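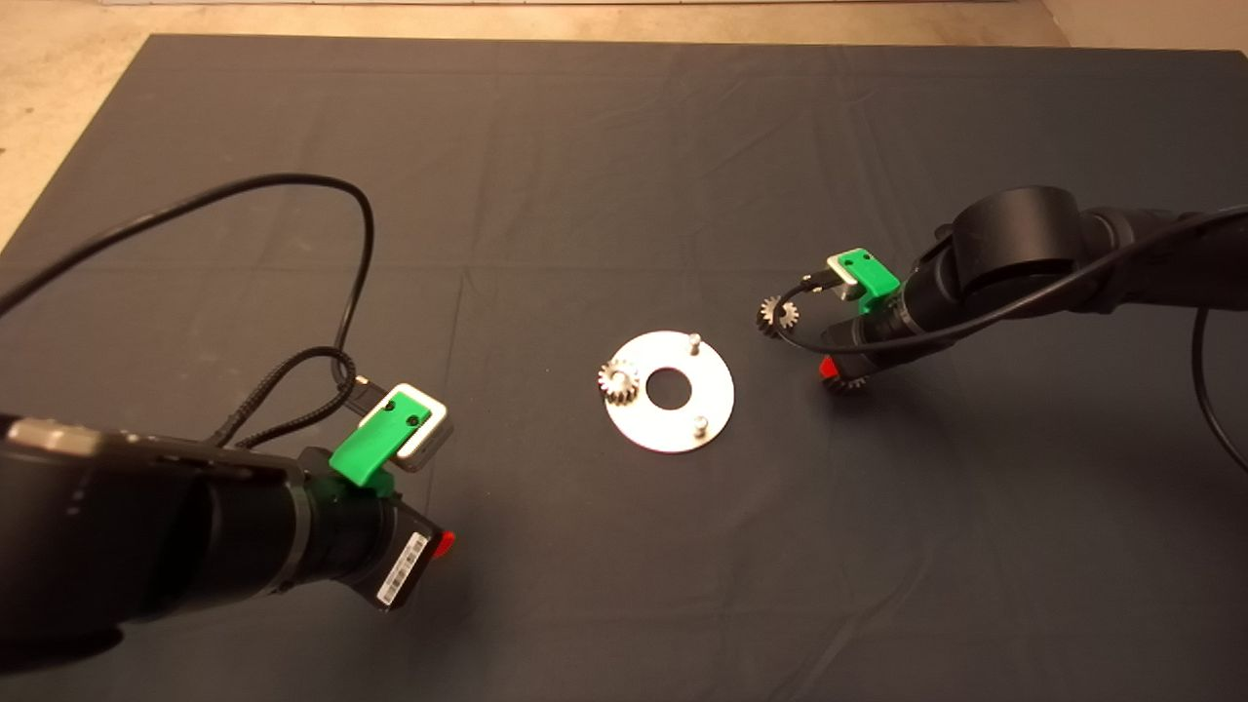
FOR IMMEDIATE RELEASE

Himmont Opens Orders for Prosik Gear Plate Set

Bench assembly set gives beginning students practice placing small gears on pins

HAWTHORNE, May 14, 2021 – Himmont, a maker of training parts for shop classes and technical programs, is now taking orders for the Prosik Gear Plate Set. The set is a bench exercise in small gear assembly. Students start with a round metal plate, stand the pins in it, and place the gears on the pins so that the teeth mesh and the gears turn freely.

The set was tried in 17 schools and training centers before its release. A total of 1,117 students worked through the exercise at least once. Their instructors sent back notes on the parts, the instruction sheets and the storage tray, and several of those notes led to changes in the version now on sale.

"Most gear lessons start with a drawing and a formula for the ratio," said Kendra Dufour, product manager for Prosik at Himmont. "Students can work out the ratio just fine and then have no idea how to get a gear down onto a pin without tipping it. We wanted something small that they could put together and take apart in one class period."

The parts

Each set is built on one flat, silver-colored metal disc with a round hole through the center. The pins are cylindrical and stand upright near the rim of the plate. The gears are small spur gears with straight teeth. Some are silver-colored and some are bronze-colored. The two colors make it easier for an instructor to say which gear goes where when speaking to a full room, and the instruction sheets refer to the gears by color throughout.

The center hole is used in the later exercises. In the first ones it stays open, and students work only with the pins near the rim.

The gears sit on the pins by a slip fit. There is no press fit anywhere in the basic exercises, and no part has to be hammered or forced. If a gear does not drop onto its pin under light finger pressure, the sheet tells the student to lift it off, check that it is level, and try again. A gear that still does not go down should be checked for dirt in the bore.

Work surface

Every set ships with a dark gray cloth to cover the table. The cloth was added after the second school in the trial, where gears laid on a bare bench rolled off and had to be found on the floor. Small bright parts are also easier to find against a dark surface.

The cloth is supplied by Cellau, which makes table and bench coverings. It comes folded in the box and will show fold lines when first laid out. These do not affect the exercises, and there is no need to iron it. The cloth can be machine washed in cold water and should be hung to dry. It should be shaken out before it is washed, in case a gear has been left in a fold.

Himmont looked at several lighter colors and at a rubber mat. Instructors preferred the cloth. "The mat was fine, but it held on to grit and it would not go back in the box," Dufour said.

How the exercise runs

The basic exercise takes one 40-minute class period, with setup and cleanup included. The plate goes in the middle of the cloth with clear space on all sides. Students lay out the loose gears where they can reach them and look each one over before starting. They are asked to check the teeth for burrs and to wipe the bore with the lint-free square in the tray.

The pins go in first. The student then picks up one gear by its edge, brings it over the pin, lowers it until it touches, and lets it settle. The next gear is brought down with its teeth lined up to the gaps in the first. This is the step that takes the most practice. If the teeth land on top of each other, the student turns the second gear slightly and lowers it again.

When the gears are down, the student turns one of them by hand for a full turn and watches the other. Tight spots are written down on the check sheet along with the position of the gear when they were felt. The assembly is then taken apart and put back in the tray.

Yvette Chan teaches introductory mechanical assembly and used an early version of the set with two class sections. She said the meshing step was where she saw the biggest differences among her students.

"Some of them want to push," Chan said. "They feel it stop and they lean on it. After three or four tries they start to back off and turn the gear a little, and you stop hearing that click of the teeth hitting. I had a few students who were behind in the written work and were the best in the room at this."

Chan also asked for the sheets to be shorter. The first version ran to nine pages for the basic exercise. The version now on sale has two pages, with the tooth diagrams moved to a separate card that can stay on the table.

Changes made during the trial

The storage tray now has a separate pocket for each gear. In the first trial sets all the gears shared a single well, and teeth were being nicked when the box was carried. The lid now has a latch at each end in place of the single latch in front.

The ends of the pins have been given a small chamfer so a gear can find its place more easily. Himmont tried a larger chamfer and went back to the smaller one when instructors reported that the exercise had become too easy to be of use with second-year students.

Oil has been removed from the set. Early boxes included a small bottle, but the gears are meant to be handled dry and turned only by hand, and the bottles leaked in shipping.

The check sheet has a new column for the name of the person who last packed the tray. This was suggested by Fatemeh Khosravi, who runs the tool room at one of the trial schools and hands out the sets to four different classes.

"If a gear is missing, I want to know before the next group sits down," Khosravi said. "Now I open the lid and look at the pockets, and if one is empty I know who to ask."

Using the set with the later exercises

Three further exercises are included on cards in the lid. The first asks students to change the order of the gears and write down what happens to the direction of turn. The second uses the center hole for a shaft, which is packed under the tray. In the third, the student puts together the basic assembly with tweezers only. The tweezers are not included, and any flat-tipped pair will do.

Instructors who want to grade the exercises can use the scoring page at the back of the teacher's booklet. It gives no points for speed. Himmont left out a timed score on the advice of Kusum Mishra, who wrote the booklet and has worked for many years as an assembly trainer.

"A student who is racing will drop the gear, and then you have a damaged tooth and everyone who uses that set after them has a tight spot," Mishra said. "Let them be slow for the first month. They get quicker without being told to."

Price and ordering

The Prosik Gear Plate Set is sold in a class pack for $557. The pack contains eight complete sets, one teacher's booklet and one bag of spare gears and pins. Single sets are not offered at this time. Replacement gears, pins, plates and cloths can be ordered separately by any school that has bought a class pack.

Orders are shipped from the Himmont warehouse in Hawthorne. Schools that took part in the trial may keep their trial sets and can ask for the new tray and instruction sheets at no charge. Requests for the new tray should give the number printed inside the lid of the old one.

A second plate, with more pin positions, is planned for December. It will use the same gears and fit the same tray.

The set is meant for students aged 14 and up. It contains small parts and should be kept away from young children.

About Himmont

Himmont makes practice parts and bench exercises for shop classes, technical colleges and company training rooms. Its Prosik line covers basic hand assembly, including fasteners, bearings and gears. The company is based in Hawthorne.

Press contact

Carter Beaudoin
Communications, Himmont

Review sets are available on loan to education and trade publications. Please include a shipping address and the date the set is needed with your request.

###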